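Part 4: Setting Up Automatic Investing in Skaltix

Okay, you've got your account open and your bank linked, so now we get to my favorite part of this guide. I've been using Skaltix for 7 years and I still think the auto-invest screen is the best thing in it (the menus around it, not so much!).

Before you start, have your brokerage login handy and know how much you can spare each month. Mine goes through Wondon, but the steps are the same if you're with Genau.

1. Open the Plans tab and click New Plan. Give it a name you'll recognize later. I called my first one "Plan" and regretted it by August.

2. Pick the account the money comes from. Use checking. Some savings accounts limit withdrawals, and a bounced transfer will pause the whole plan.

3. Type in your monthly amount. Start small, you can change it any time.

4. Choose your funds and give each one a percentage. The total has to hit 100 or the Save button stays gray.
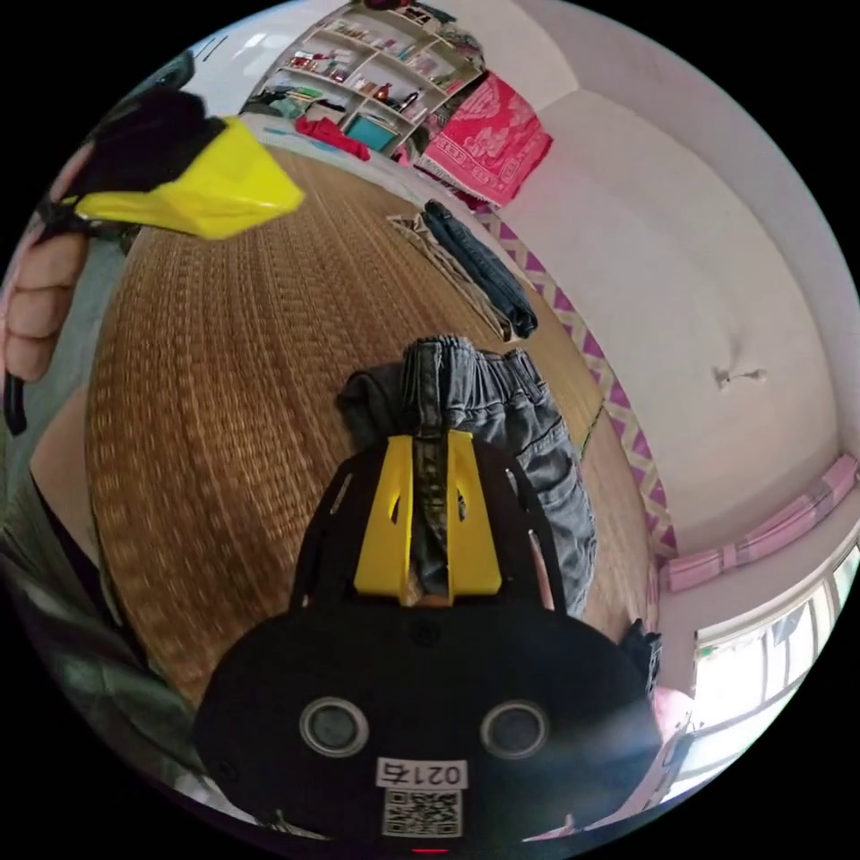 5. Set the transfer date. I like a couple of days after payday, so the deposit has time to clear.

6. Decide what happens to dividends. Reinvest is the default and I leave it on, but retired readers may want the cash sent over instead.

7. Click Review, read the whole page (yes, the small print too), then click Start Plan.

Note: The first transfer can take up to 8 business days to show up. I panicked the first time and set up a second plan, and then both of them went through. Please don't do that!

Note: If you moved over from Delić, your old fund list may import with the percentages blank. Go back to step 4 and fill them in by hand.

Caution: Pausing a plan doesn't cancel a transfer that's already on its way. To stop one, open Pending and cancel it there before 4 p.m.

Caution: Auto-invest keeps buying when prices are falling. I'm fine with that, but don't put your rent money or your emergency fund in here.

Once the plan shows as Active, go to Alerts and turn on the low balance warning. Part 5 covers changing your percentages after the plan is running.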